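Home | Events | Newsletter | Contact

Putting contest news from Brirnholm

We finally have numbers from the October putting contest, and they are good ones! Thirteen teams signed up, every one of them paid on time, and the evening brought in $2,393 for the junior golf fund. Last year we had six teams and a lot of leftover chili, so this feels like a real jump.

The format was simple. Each player got one putt from 30 feet, and anyone who holed it moved back to 60 for a shot at the big prize, a weekend stay donated by Trinovico. Two people made the long one (two!), so there was a putt-off on the practice green with most of the crowd still hanging around in their coats. 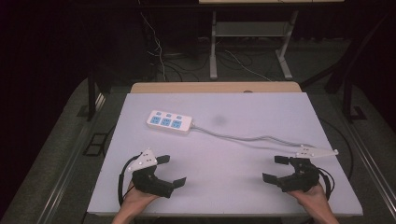
Phúc Quách won it on the third try. He had never played in one of our events before and signed up that same afternoon when the Quintana team came up a player short. The runner-up went home with a dozen balls and a free lesson, and has already asked about next year.

A few things we want to do better. The sign-in line got long around dinner, so next time we'll mail out name tags with the tickets. The sponsor signs went up too close to the cart path and half the players never saw them — they'll go beside the green from now on. And we need a second scorekeeper, because one person can't watch the line and write at the same time.
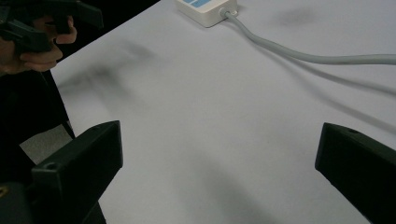 Zirnero has already said yes to sponsoring the long putt again, and we're hoping to add a kids' round before the main contest, with shorter putts and smaller prizes. If your company would like its name on a flag or a scorecard, reply to this newsletter and we'll send the sheet with sizes and prices. Team spots open in the spring, and returning teams get first pick of start times.

14 shares | 3 comments

Questions? Contact the events desk | © 2022 Brirnholm | Back to top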